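The Second Life of Work Clothes

When the Sterau mill closed its weaving floor, the town kept the building and the trade that had grown up beside it. The Purier Repair Institute now occupies the ground level, where it offers instruction in mending, alteration and the care of everyday clothing. Its aim is to return garments to regular use and to keep the skills of the repair trade available to residents of the district.

The Institute opened in October with 46 students and a lending library of hand tools. By June 2024 it had received 3979 garments. Most were trousers, work shirts and coats, and the largest single group was denim.
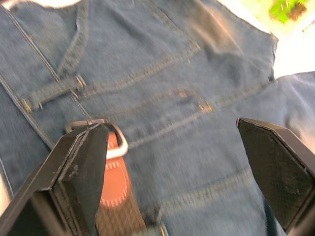

Denim came to the Sterau valley as clothing for the rail yards and the quarry. Local shops sold it stiff and a size too large, and families expected it to pass through at least two owners. Its construction favored that kind of use. A double-stitched seam, with its two parallel lines of pale thread, spreads strain across a wider strip of cloth than a single row can. The lighter topstitching around a front pocket opening serves a similar purpose where the hand enters and pulls. Students begin their training by learning to read these lines before they are permitted to open one.

The introductory course runs for one season. It covers hand stitches, machine maintenance, patching from the inside, and the replacement of zippers. Participants work on their own clothing for the first half of the course and on donated pieces for the second. Those who complete it may apply for bench time in the evenings at no charge. 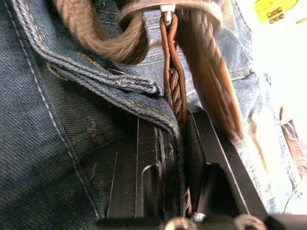
Instruction is led by Kwan-ho Mak, who joined the Institute after a long career in tailoring and uniform supply. He teaches that a repair should be judged by how the garment moves when worn, and he discourages students from hiding their work at the cost of strength.

"A patch that is too heavy will tear the cloth around it," Mak said. "We ask students to match the weight first and the color second."

The same principle governs the Institute's supply room. Thread is sorted by thickness, and patch fabric is cut from garments that can no longer be worn. The Ammann Foundation, which supports the program, provided 2000 spools in its first grant and has agreed to fund a second set of industrial machines. 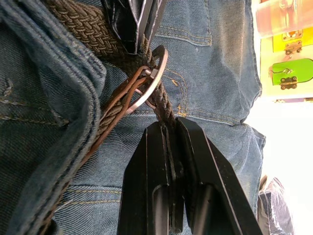
Public demand has shaped the schedule. A walk-in counter was added during the winter, and customers may now leave up to three items for assessment. Each receives a written card stating the work proposed, the price, and the expected date of return. In its first season the counter completed 795 repairs, with hems and worn knees accounting for the greater part.

Not every item can be saved. Cloth that has thinned across a wide area will seldom hold new stitching, and staff advise owners accordingly. Such garments may be surrendered for parts or taken home unchanged. 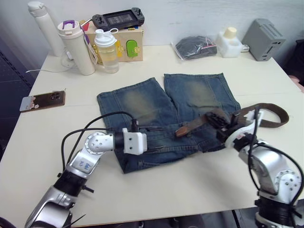 The Institute is also assembling a record of local dress, under the title Pranance. Residents are invited to submit written accounts of clothing that remained in their households for many years, including where it was bought and who wore it. Contributions may be delivered to the counter during opening hours, and copies will be held in the reading room on the mill's upper floor.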